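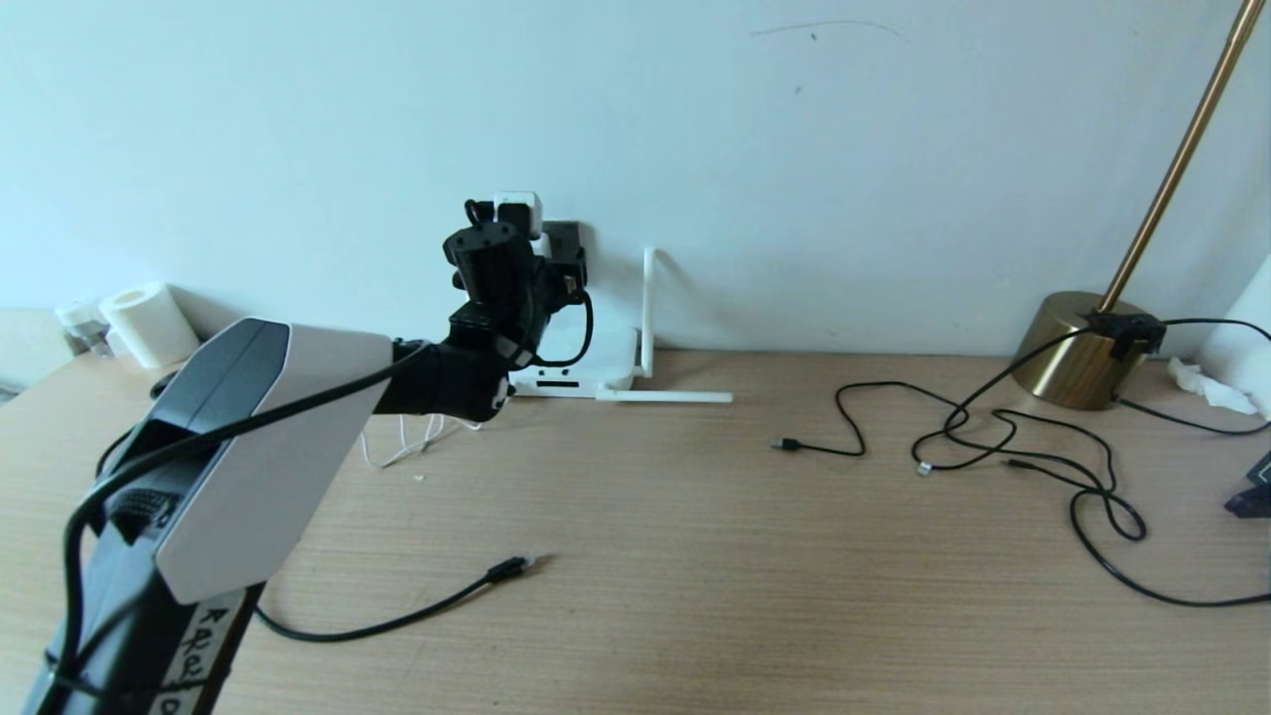
Help wanted at Bukadard, two afternoons a week, starting in October! I'm Wilmer, and I look after our workroom in Verkdale -- desks, shelves, cords, the lot. I need someone who likes putting a desk back in order: coiling cables, finding the right adapter, wiping down the desktop, labeling things with tape and a marker (neat handwriting is a big plus). You'd do three hours each afternoon, and I'll be there the first few times to show you where stuff lives. No experience needed, but you must be 16 or older. Call extension 382 and ask for me or Ozan Tatlı -- he has the forms.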